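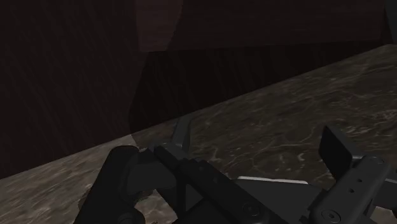 Section 4. Clearing a Counter with the Garnedon Kitchen Task Set

Can an arm clear a kitchen counter yet? Partly, and working out which part is the fun of this section! You'll run the counter-clearing chore in the Clendari simulator, watch where it goes well, and log where it doesn't. Finish Section 3 (installing Clendari and loading the arm model) before you start.

4.1 Load the kitchen

1. Open Clendari and choose Tasks, then Household, then Counter.
2. Select the Irnitz kitchen. It has stone counters, dark cabinets and a single arm.
3. Set the step limit to 3000. Shorter runs end before the arm has had a fair try at the far corner.
4. Leave the light level at Low for your first batch. You can brighten it later and compare.

Note: Low light is hard on the wrist view. Dark gripper parts against dark wood give the planner very little to go on, and we'd like you to see that early.

4.2 Check the start position

5. Click Reset. Wait for the arm to stop moving.
6. Confirm that the gripper is empty and the fingers point down at the counter.
7. Look over the objects. If two of them overlap in the view, leave them that way - real counters are crowded, and sorting out what sits in front of what is part of the chore.
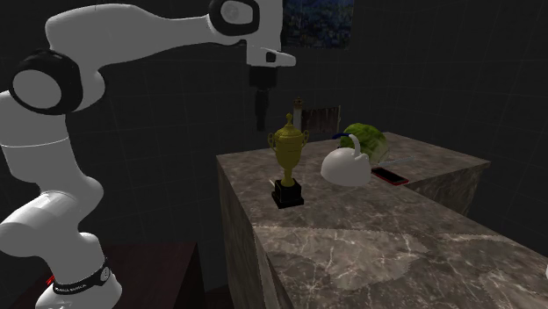
Figure 4-2. Gripper empty above the counter, with the trophy, kettle, cabbage and phone still to be cleared.

8. Pick a first target from the object list. The trophy is a good one: it stands upright near the edge and has a slender stem to aim for.

Caution: Don't start with the phone. Flat objects are still the weak spot of the Kanaan grasp planner, and a failed pinch can push one into its neighbors and spoil the rest of the run.

4.3 Run and score

9. Press Run. Keep your hands off the view controls until the status line reads Done or Stopped.
10. Repeat for 20 runs with the same target, then change targets.
11. Open the Results tab and save the log. Mark each run Cleared, Moved or Missed.

Note: "Moved" means the object shifted but never left the counter. Please don't fold these into "Missed". They tell us a lot more!

4.4 What to expect

Upright things with a handle or a stem are where we've seen the best results, and it's a real pleasure to watch a clean lift. Round produce is a toss-up. Thin utensils lying flat are mostly still a job for people. If your log shows error 893, the arm ran out of reach: go back to step 5 and reset.

Send logs and odd cases to Erlinda Abella at the Garnedon help desk. Include the task name and the light level.

Last revised January 26, 2023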